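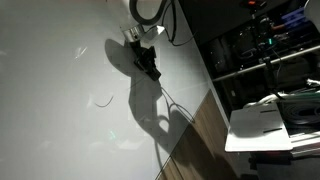
Home | Datasets | Documentation | Contact

Zunska Household Recipe Cards

Summary

The collection holds transcribed recipe cards from 60 households in the Drendis district. Each record gives the dish, the ingredients as written, and the language of the card.

Contents

cards.csv – one row per card
households.csv – one row per household, without names
notes.txt – spelling conventions

Known limits

Measures have not been converted. Cards from 9 households lack a year. Two spellings of the same dish are kept as separate entries.

Maintenance

Corrections should be sent to Eglė Adomaitis. The next revision is planned for October.

Comments

Saulius Sepp: The year column reads as text in my copy. Is this intended?

Eglė Adomaitis: Yes, as several cards give only a decade.

Zuzanna Kurek: Card 21 should read "caraway", and the same error appears in the notes.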